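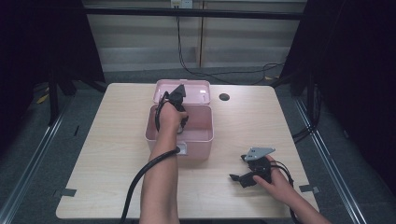

Pink plastic box, lid open.

16 February 2026

Silver nanoparticles and the sludge problem

I spent December re-reading the literature on silver nanoparticles in municipal wastewater, mainly to settle a disagreement with Davoud Ebrahimi over whether the metallic form survives long enough to matter. My reading is that it mostly doesn't. In anaerobic sludge there is plenty of sulphide, and silver sulphide is very insoluble. Most of the silver ends up in the solids.

Davoud's objection is that "in the solids" is only half an answer if the solids are then spread on paddocks. Fair enough. Sulphidised particles are less toxic to soil bacteria in short tests, but the short tests are short.

Ha-neul Ko sent me her batch data from the Salinas rig: 231 sludge samples, spiked with coated particles at up to 2 mg/L and left in sealed bottles. Two coatings were used, citrate and PVP. The citrate series behaves as expected. The PVP series lags, and the spread between replicates is wide enough that I wouldn't fit a rate constant to it.

A few notes for anyone repeating this. Filtration does not separate dissolved silver from small particles, so use ultrafiltration or centrifuge properly. Chloride in the feed will form its own precipitate and confuse the mass balance. Acidify the subsamples the same day. Check recovery from the bottle walls as well; silver adsorbs to glass and to some plastics, and the loss is easily mistaken for uptake.

Zdislava Vlček has asked for the raw spectra. They're in a single file of 1625 rows, column headings in the first row, and I'll send it once Ha-neul has corrected the blanks.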